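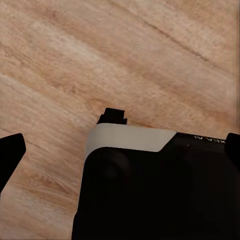 Oiled worktop in a shared kitchen: recoat or sand back?
Posted in Surfaces and Finishes
Asked by Kneath_Facilities

Our organization maintains a shared staff kitchen with a solid beech worktop that was installed and oiled before the present facilities team took over. The records we inherited state that the product used was Trudura hardwax oil, satin, applied in 2 coats. No record exists of any maintenance coat since that time.

The section beside the sink has gone gray and feels rough to the hand. Water no longer beads on it. The remaining length, which is 81 inches from the sink cutout to the far wall, still has some sheen, although it is dull in the area where the kettle is kept. There is also a narrow open joint between two of the staves near the wall end. A business card can be pushed into it to a depth of a quarter inch or so. It was not noted in last summer's inspection.

We would appreciate guidance on the following points.

May the gray section be sanded and oiled on its own, or must the whole worktop be treated at the same time? Our concern is a visible line between old and new finish.

Should the open joint be filled before oiling, after oiling, or left alone? The kitchen is heated heavily in winter and the joint may close by itself in the spring.

Is it acceptable to apply a different maker's oil over the existing one? Our usual supplier carries Galora worktop oil and does not carry Trudura.

The kitchen can be closed from Friday evening until Tuesday morning. The budget is small, and we would prefer to complete the work in house.

Risus Joinery Support
Marked as helpful by 17 readers

Thank you for the detailed account. Each point is addressed below in the order in which the work should be carried out.

Gray section. Gray, rough wood beside a sink indicates that the oil has worn away and that water has been reaching the bare surface. A maintenance coat applied over it will seal in the discoloration. The section should be sanded to clean wood, beginning with 120 grit and finishing with 180. Please do not go finer than the grit stated on the oil container, as an over-polished surface takes up less oil. Sand with the grain by hand for the final pass. Remove all dust with a vacuum and then a lint-free cloth dampened with water, and allow the wood to dry fully.

If dark spots remain after sanding, these are commonly caused by iron (a wet can left standing, for instance) and may be treated with oxalic acid. Follow the safety instructions on the package, wear gloves and eye protection, rinse thoroughly, and allow a full day before oiling.

Partial or complete treatment. An oiled finish can be repaired locally, and this is one of its principal advantages over varnish. That said, beech darkens with age and exposure, and the sanded area will look noticeably paler for several months. Where appearance matters, we recommend sanding the entire top. Where it does not, sand the gray section, feather the edge over six to eight inches, and then apply a thin maintenance coat to the whole length. The second approach would fit comfortably within your closure.

Open joint. A gap that appears during the heating season should not be packed with hard filler. When humidity rises, the boards expand against the filler and the joint may fail elsewhere. Our advice is to work oil into the gap with a small brush, wipe away the excess, and measure the gap again in late spring. If it has not closed by then, the glue line has probably failed and the section should be inspected by a joiner. Please also confirm that the worktop is fixed with slotted brackets. Boards screwed down tightly through round holes are unable to move, and splits are a frequent result.

Change of product. A hardwax oil contains wax, and a plain oil applied over it may not penetrate or cure. If the Galora product is a plain oil, it should be used only on wood that has been sanded completely bare. Test on the underside first.

Safe disposal. Cloths soaked in oil can heat up and ignite without any flame present. Lay them flat outdoors to dry, or submerge them in water in a lidded metal container, before disposal.

OakAndAshOffice

We had a similar worktop and used plain mineral oil from the drugstore. It is inexpensive and does not require sanding. It must be reapplied every month. We have had no complaints.

Risus Joinery Support
In reply to OakAndAshOffice

Mineral oil does not cure, and it can prevent a curing oil from bonding at a later date. It is suitable for cutting boards. We would not recommend it in this case, as there is hardwax oil already on the surface.

Kneath_Facilities

Thank you to both respondents. We have examined the underside and the brackets are slotted at the front, while those along the wall are fixed through round holes. These will be replaced before any sanding is done. We have elected to treat the gray section and apply a maintenance coat throughout, and will order the original product in order to avoid the compatibility issue. The joint will be measured again in May.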